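Section 9. Setting up the Skakel supply bins

Read this section before you place any stock in the bins. The Skakel set has a blue bin, a red bin and a larger white bin. All three go on one flat table, against a wall.

Before you start
Wipe the tabletop and let it dry. Peel the shipping film off the bin rims. Mansilla tables have a raised lip at the back – leave the bins clear of it.

1. Place the blue bin on the left, the red bin in the center and the white bin on the right.
2. Turn the blue bin so that its product code, 494, faces the wall.

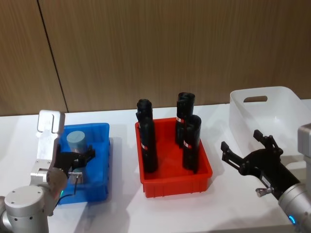
3. Put the garbage bag rolls in the red bin. Stand each roll on its end, with the label band still on.
4. Leave enough space beside each roll to grip it without pushing its neighbor over.

Note: The label band keeps the roll from unwinding. Do not remove it until the roll is going to a dispenser.

5. Check the order of the bins from the front of the table. Slide the white bin over if it crowds the red one. 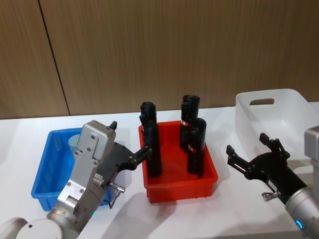 Bin order: blue, red, white. Rolls upright in the red bin.

6. Press down lightly on each roll. A roll that rocks has a folded end. Flatten the fold and stand the roll up again.

CAUTION: Do not lay rolls across the rim. They can roll off the table, and a dropped roll often splits along the outer layer.

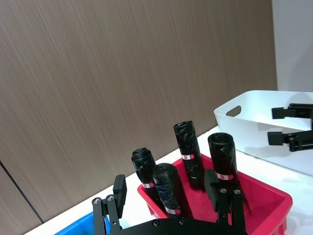

7. Write the refill date on the Fodico stock card, day first, and hang the card on the side of the table. Example: Fri 11 March.
8. Reorder when one roll is left. Bags ship in cartons of 200. Larger sites can order the Holeten pallet of 2,000 bags.

Items in the wrong bin
Only rolls belong in the red bin. If you find a can, a jar or other hard container there, lift it straight up and out. Dragging it sideways can snag the plastic.

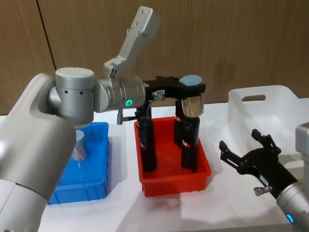
Can the red and blue bins be stacked when they are full?
Stack them only when they are empty. Upright rolls stand higher than the rim, and the upper bin will rest on the rolls and tip.

Cleaning
Wash the bins by hand in warm water with dish soap. Do not use bleach – it dulls the red bin. Dry the ribs with a cloth before you refill.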